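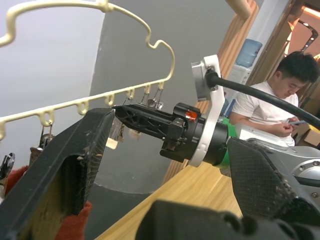
Do socks need two clips each on a sock hanger?
One is plenty for everyday socks. I save the double clipping for thick hiking pairs, which get heavy when they're soaked.

I dried socks over the radiator for years and they came out like cardboard, so last November I finally switched to a clip hanger, and I'm a convert! My neighbor Aparecida Batista got me started (she has 17 pairs going at any given time, with three kids in soccer).

First, give every sock a good snap at the toe end. It gets the wrinkles out and shakes off the last drips.

Then clip by the cuff or by the toe. Aparecida is a cuff person. I go for the toe, so the clip never stretches the elastic, but try both and see what bugs you less.

Keep pairs next to each other as you go. It saves so much hunting later, especially with grays, which all look the same to me before coffee.

Work from the outside in, one sock left, one sock right. If you fill one side first the whole thing tips and everything slides together. Leave a finger or 2 of space between pairs if you've got the room. 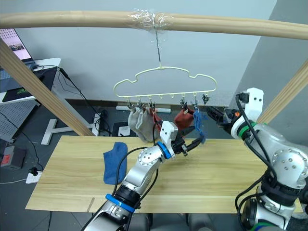

Grays on the left, reds and blue farther along, one blue sock still on the table.

Mine take almost a full day in the hallway, less with a window open. To get them down, squeeze the clip open first. Don't yank! I put a hole in my favorite pair that way, and I'm still a little mad about it.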